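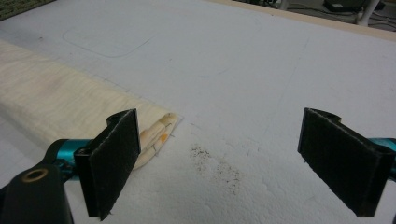 手持夹爪这东西，厂家说“免维护”，我一向不信。左右一对，用到现在，我来记一下到底要维护什么。慢慢发，想到哪写到哪。

1/
先说指垫。我们这对指面贴的是黑色绒面垫，Stivemo 的配件单上写“耐磨软垫”，没写耐磨多少次，也没写拿什么磨的。我问过销售，回了一份 PDF，里面还是“耐磨”两个字。

2/
我自己的记录：第一副垫子用到第 327 次抓取，边角开始起毛；到 557 次，同一块布要夹两回才夹得住。然后就换了。样本就这一副，别拿去当寿命指标引用，我只是想说，它有寿命。

3/
台面上出现黑色碎屑的时候，很多人第一反应是“垫子掉渣了”。先别急着下结论。布会掉东西，鞋底会带东西，线皮也会掉。拿一小条透明胶粘起来，跟指垫边上刮下来的绒对着看，一样再说一样。我见过有人连换两副垫子，碎屑照旧。

4/
擦指垫不要用酒精。说明书让用，我用过，背胶第二天就翘了一个角。现在只用胶带粘，粘完用软毛刷顺一遍。慢，可是到现在没再翘过。

5/
换垫步骤，给同样没有售后的人：
先断电拔线，把夹爪张到最大。
从下端往上揭旧垫，不要从带缺口的那头撬，那边容易把垫下面的件一起带起来。
残胶用塑料刮片，别用刀。
新垫先贴一边，合拢，看两面平不平行，再贴另一边。
压住放一夜。包装上写十分钟即可，你信你就十分钟。

6/
换完要重新标开合零点。Wivham 那套软件有个“自动标零”，我跑了 3 遍，给了我三个不一样的数。现在手动标：夹一张纸，能抽动但有阻力，就记那个位置。土办法，起码每次结果差不多。

7/
标完零点别急着正式采数据，先双手各拿一个，对着一块皱布来回夹几下。软布最能暴露问题，硬方块怎么夹都像是好的。演示视频里老是夹方块，我猜就是这个道理。

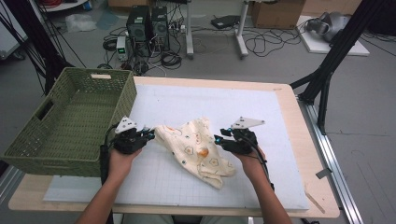

8/
再说线。每个夹爪后面拖一根黑线，顺着手往下走。这根线是我修得最多的地方，比电机多，比指垫也多。症状很烦人：手腕往里一转，数据断一下，转回来又好了，日志里什么都不写。

9/
查法：夹爪不动，只动线。从接头那端开始，一小段一小段弯，另一个人盯着读数。我们那次断点就在接头出来一点点的位置，外皮完好，光看是看不出来的。Gerton 的论坛上清一色叫人重装驱动，我重装了，浪费一个下午。

10/
修好以后在接头后面留一个松弛的弯，用魔术贴固定，不要用扎带勒死。扎带看着整齐，受力全压在一个点上，过两个月又来一遍。

11/
顶上那块白色三角板也要查。拧紧之后拿记号笔在螺丝和板之间画一道线，下次看线有没有错开就行。之前有一批数据左手位姿老是偏，大家吵了三天算法，最后是板子松了半圈。第 879 条以后的才敢用，前面的整批扔掉。

12/
有人推荐 Amarasinghe 的预测性维护插件，说能提前告诉你哪颗螺丝要松。我试用了一个月，七月装的，它提醒我最多的一件事是续费。

13/
目前固定做的就几样：开工前看指垫和划线，收工后粘一遍绒，每周弯一遍线。一页纸，贴在柜门上。要模板的留言，格式很丑，别嫌弃。

14/
补一条，刚有人问能不能把绒面换成硅胶。能贴，我试过，夹薄布的时候太涩，松手布还挂在上面。厚一点的料子没测，不敢说。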